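Moving In at Fifty-Two

Zuzana Štefanec kept her own apartment for the first two years she was with Todor Delić. They met at a ballroom class in Moya, and he asked her to move in after 8 months. She said no.

"I'd been married for 20 years," she says. "I liked my kitchen."

They settled on five nights a week together, then dropped it when her hours changed. In June she gave up the lease. They still have separate bank accounts and separate bedrooms, and Delić says the bedrooms are staying. Her sister thinks it's strange. His sons haven't brought it up, and the couple has stopped explaining it at dinners.

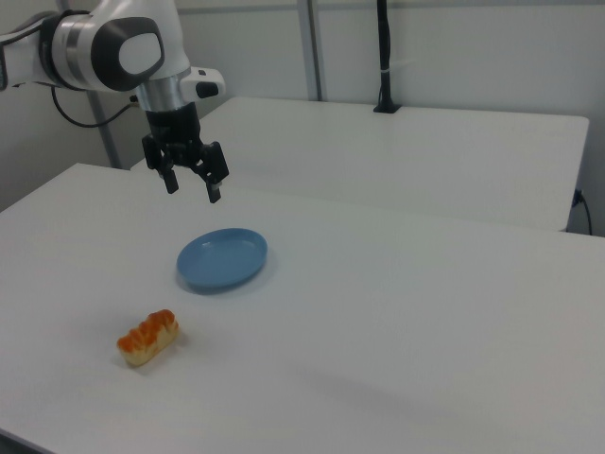
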